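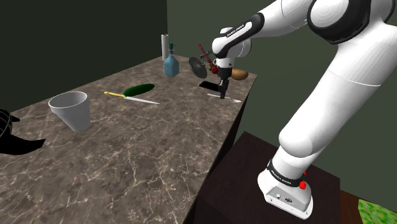
Zuweira Yakubu

Progress report, equipment planning phase
Prepared for the Zondo equipment fund
Oct 24, 2022

1. Status

The planning phase is on schedule and inside its budget. The purchase request for the first arm is ready except for the gripper fingers, which are covered in section 4. No hardware has been ordered. The fund's release condition was that the kitchen counter tasks be set up and run in simulation before a purchase order is signed, and this report covers that work and what it means for the order.

2. Work done

The simulated station consists of a Franka Emika arm on a fixed stand beside a marble countertop. The objects are common kitchen items: knives, a cucumber, a potato, a glass bottle, a paper towel roll, cups and utensils. Object positions change between layouts. The arm base stays put within a layout but has been tried at more than one side of the counter, which was the main open question for the floor plan.

We have completed 1,000 simulated pick attempts in the current series. A further 400 are planned for November, all on thin or flat objects. Results are logged by object and by approach angle. The logs are kept on the shared drive under Stiseo, the project name used in the original application, and the fund's reviewer already has read access.

Camera positions are part of the purchase as well. One view from across the counter and one from the wrist are both needed. The fixed view loses the fingertips whenever the wrist housing turns toward it, and the wrist view alone gives no warning about tall items to either side.
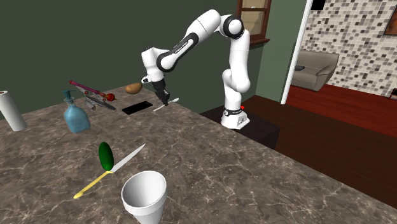
Figure 2. Simulated counter layout with the gripper over a knife. The cucumber and a second, yellow-handled knife are in the foreground.

3. Known problems in the simulation

Object placement is still imperfect. Some items start a run above the surface, as the potato appears to in Figure 2. Runs with a bad start are flagged and left out of the totals. A fix to the placement script is being tested and should be in before the November series.

Contact on thin blades is the second problem. The simulator's friction settings are more generous than we expect from real steel on stone, so the knife results should not be used to size the gripper. We have told both vendors this. Real test pieces will be needed, and there is a small line for them in section 5.

Lighting has not been varied. This matters for glossy items and for the bottle. It does not affect the choice of arm and has been moved to the next phase.

4. Equipment choices

Arm. We recommend keeping the same arm model that is used in the simulation. Changing it now would mean redoing the reach study and the motion limits. A refurbished unit was considered and dropped on warranty grounds.

Stand. Jireš quoted for a bolted steel stand with leveling feet. The drawing is acceptable apart from the cable exit, which must move to the rear face. A revised drawing has been requested.

Gripper fingers. Two options remain open. Telteo offers a flat finger with replaceable pads; Jireš would machine a plain finger to our drawing. The Telteo part costs more up front, but pads can be changed without recalibrating the tool. Spoons and other narrow handles decide this, as the handle has to stay upright between the fingers while the arm travels.

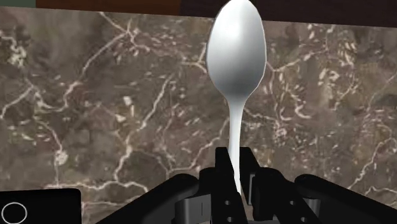

The choice can wait until the November series is done without delaying the arm, provided the mounting pattern is the same for both options. Telteo has confirmed theirs in writing. Jireš has not yet replied.

5. Budget

Figures are in dollars and exclude the arm, which is paid from the capital line.

Stand, including delivery: 3,973
Finger pads, first set: 400
Test pieces (cutlery, cups, produce): 100

The stand is the only item that has moved since the last report. The increase comes from the leveling feet, which were not in the first quote – the floor survey showed they are needed. We ask to cover the difference from contingency. No other transfer is requested.

6. Decisions needed from the fund

Approval of the stand at the quoted price, subject to the revised drawing.

Agreement that the finger order may be placed separately from the arm order.

Confirmation that flagged runs may be excluded from the reported totals, provided the logs are retained.

7. Next period

Placement script fix, then the November series. Finger choice and mounting check after that. The safety review of the physical site needs a final floor plan, so the stand position will be fixed first – at present the preferred position is beside the far end of the counter, with the walkway kept clear of the arm's reach. Lead time on the arm is still unconfirmed and will be reported as soon as the supplier gives a date.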